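자유게시판 > 생활/살림
제목: 이사할 때 빈 박스 다들 버리시나요 (댓글 14)

mackay댁
10월에 이사 확정됐는데 남편이랑 박스 때문에 싸우는중
전자제품 박스 하나도 안버리는 사람이에요. 베란다 한쪽이 그냥 박스벽
공유기 박스, 청소기 박스, 이어폰 박스, 뭔지도 모르는 흰 박스들
나: 다 버리자 / 남편: 중고로 팔때 박스 있어야 제값 받는다
근데 결혼하고 7년 동안 판 물건 딱 하나임. 그것도 박스 없이 팔았음 ㅋㅋ
다들 어떻게 하세요?? 견적 기사님 모레 오심 급해요

감자전두장
버리세요. 고민할 시간에 테이프 뜯으세요

lodix_fan
아니 왜 버려요... 저 Lodix 스피커 박스 풀셋이라고 40만원 받았는데 박스없는 건 그 밑에서도 안 팔리더라고요
남편분 말 틀린거 없음

감자전두장
lodix_fan 그건 스피커니까 그렇죠 공유기 박스 누가 봐줘요

늦은점심
보증기간 남은 것만 남김. 나머지 사진 찍고 버림. 시리얼번호 스티커만 오려서 봉투 하나에 모아둬요
이게 제일 깔끔했어요

mackay댁
오 스티커 오리는거 좋네요 그건 남편도 오케이 할듯

Lavanya Marar
한국 산지 오래된 외국인인데 저는 박스를 서랍 칸막이로 써요. 핸드폰 박스 단단해서 양말 칸 하기 딱 좋음. 뚜껑이랑 바닥 따로 쓰면 칸 두개 나와요

늦은점심
Lavanya님 저도요!! 저는 케이블 넣어요 근데 넣어놓고 어느 박스인지 몰라서 결국 다 열어봄 ㅠ

514호
저희집은 514호인데 엘베 없는 5층입니다. 박스? 이사 당일에 욕나옵니다. 빈 박스도 부피가 있어서 짐차 한 대 더 부르라고 하더라고요
견적 오기 전에 무조건 치우세요 견적이 부피로 나와요

lodix_fan
접으면 되잖아요 접어서 묶으면 얼마 안됨

514호
lodix_fan 전자제품 박스중에 접히는게 몇개나 된다고;; 두꺼운 싸바리 박스는 안접혀요 (흰색에 모서리 딱딱한거)
그리고 안에 스티로폼은요? 그것도 접어요?

lodix_fan
말을 왜 그렇게 하세요. 스티로폼은 큰 가전만 해당이고 소형은 종이 트레이 많아요 요즘

택배는경비실에
두분 진정하시고
제가 원룸 이사 네번 하면서 정한 기준 적고 갑니다
- 1년안에 팔 물건: 박스 남김
- 렌탈이나 반납할 장비: 무조건 남김 (저 한번 버렸다가 박스값 물어줌)
- 모니터, 본체: 남김. 이사할때 그대로 넣으면 됨
- 나머지: 버림
박스 안에 박스 넣으면 부피 대략 절반 됩니다. 마트료시카처럼요. 대신 제일 바깥 박스에 안에 뭐들었는지 매직으로 크게 쓸것

감자전두장
반납 장비는 인정. 그건 생각못했네

mackay댁
박스 안에 박스... 오늘밤에 해볼게요
근데 글씨 쓰면 중고 가치 떨어진다고 또 뭐라할거같은데

택배는경비실에
마스킹테이프 붙이고 그위에 쓰세요. 떼면 자국 안남아요. 코팅된 박스는 그냥 테이프 붙이면 겉면 뜯기니까 꼭 마스킹으로

lodix_fan
그리고 납작한건 눕히지 말고 책처럼 세워서 꽂으세요. 위에 뭐 올리면 휘어요. 저는 이름 적힌 쪽이 보이게 꽂음 그럼 라벨도 필요없어요. 이런 납작한 흰색 종류 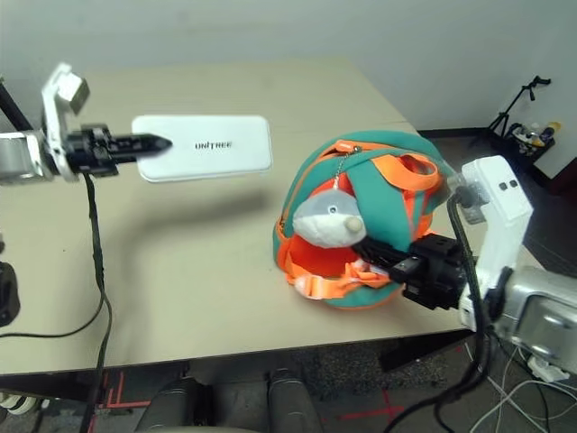
UNITREE라고 적힌 흰색 납작 박스. 모서리 둥근 타입

514호
세우는건 인정합니다. 책장에 자리가 있다면요

늦은점심
그래서 책장 한칸을 박스한테 주라고요? ㅋㅋㅋ 월세는 박스가 내나요

lodix_fan
한칸이면 열몇개 들어가요. 베란다 벽보다 낫죠

Lavanya Marar
베란다는 진짜 안돼요 여름 지나면 습기 먹어서 냄새나요. 저 Rumetti 믹서기 박스 곰팡이 펴서 버렸어요. 베란다에 있는건 이미 중고 가치 없을수도

mackay댁
헐 방금 나가서 맨 밑에거 꺼내봤는데 바닥이 눅눅해요
남편 불렀음
지금 둘이 앉아서 스티커 오리는중이에요. 공유기 박스는 포기했고 청소기 박스는 아직 협상중... 결과는 기사님 다녀가시면 올릴게요

감자전두장
청소기도 버리세요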